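How Long Do Small Things Last? My Term Project on Hair Accessories and Cheap Jewelry
by Jinfeng Li

I picked this topic because I lose or break a hair clip pretty much every month, and my roommate said I should at least get a grade out of it. So this report is about why small accessories wear out, and what people do with them after that. My two main sources were a survey I handed out in September and a long afternoon at Davum, the repair shop near campus.

The survey first. I got 14 answers, so please don't read too much into it! I asked what people own, what broke last, and what they did with it. Hair ties were the thing people replaced most. Clips came next, and almost everyone who wrote about a broken clip said the teeth went before the spring did. I had expected the opposite - springs look so flimsy - but teeth get stepped on, sat on, and squashed at the bottom of a gym bag.

Bracelets were a different story. People keep those even when the clasp is gone. One person wrote that hers had been in a desk drawer through 2 moves and she still plans to fix it. 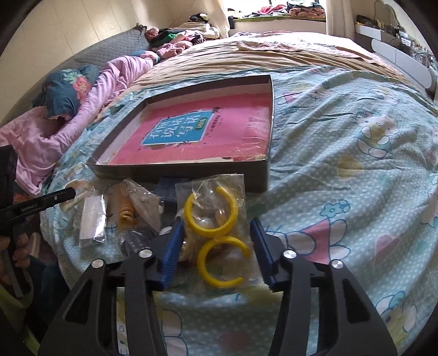
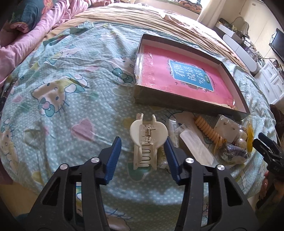
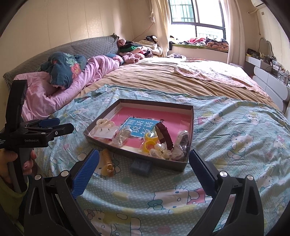

Storage turned into a much bigger part of the project than I planned. My survey form only had one line for it, and people filled up that line and then wrote up the margin too (I loved that). Most of them keep everything together in one place, the way the shallow cardboard box has a watch with a leather strap, a silver chain bracelet and a pearl-like hair claw all sharing the same space. It's easy to find things that way, but chains catch on teeth, and hard edges rub against watch straps. A few people sort by material. I tried that for a month and gave up after the first busy week.

The claw clip is the design I ended up liking best. On the cream-white one you can see the coppery spring sitting in the center, with the curved teeth below it. Every part that can fail is right there, which made it a good one to draw for my poster.

At Davum I got to watch a clasp being replaced. It took a few minutes and the part came out of a bin of 1,000, all the same size. They told me the shop logged 3,331 small repairs last year, mostly watch straps and necklace clasps, and hardly any hair clips. People don't think of a clip as something you can fix. I asked if they could, and the answer was yes if it's the spring, no if it's the teeth.

If I did this again I'd ask for prices. I have no idea whether a pricier clip lasts longer, and that was the first question I got when I presented. I'd also start the survey earlier, because three forms came in after my charts were done and I had to redo them all the night before - not fun.

My charts and a blank copy of the survey form are in the class folder.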